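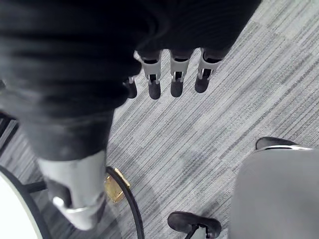 Flevport Tests the Case for a Tiered Produce Stand

FLEVPORT, July 26, 2021. Store fixture maker Drenix today opened its practice shop floor in Flevport to grocers who want to try the Nereo produce stand before they put money down. The company says it would like them to arrive unconvinced.

There are reasons to be. Sellers of display furniture have promised for years that a new stand will move more vegetables. Drenix has read those claims, has made a few of them itself, and is not repeating them today. A stand does not make a limp carrot crisp. What it can do is put the carrots where a shopper with a basket on one arm can reach them, and even that depends on who fills it and how often.

Nereo is a wooden stand with bins that step up toward the back. The front is light tan wood with vertical slats and a darker trim along the bottom. Each bin has a raised edge, which Drenix admits is the feature shoppers notice least and the one its own staff argued over longest. Too low and the peppers roll. Too high and the lower vegetables hide behind it.

The practice floor is carpeted in gray stripes. Grocers have already told the company that no produce aisle they run has carpet, and the point is taken. A hard floor section is planned for October.

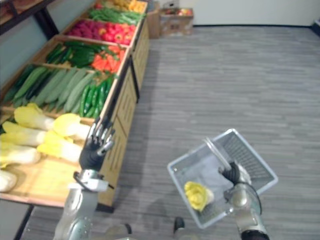
What goes where

The layout on the floor puts napa cabbage nearest the shopper, with long pale green vegetables and green chili peppers behind. Cucumbers and carrots share the middle tier. Red peppers and green beans sit farther up, and the top bin is kept for yellow and orange produce.

Drenix does not claim this is the best order. Heavy items down low make sense for the shopper's back. Green beans near the top make less sense to anyone short, and visitors are free to move them. The front part of the lowest bin has been left bare, a choice some store managers will call wasted space.

Visits and terms

Each visit lasts 2 hours and takes up to 4 people from one store. Visitors fill a basket, restock the bins and write down what annoyed them. Almost 25 stores have asked for a place so far, and 16 visits are open in the first round.

There is no charge and no order form on the day. Prices are given in writing, on request, after the visit.

About Drenix

Drenix builds shelving and display stands for small and mid-size grocery stores. It also makes the Nam line of wall shelves. Visit requests are handled by the Flevport office.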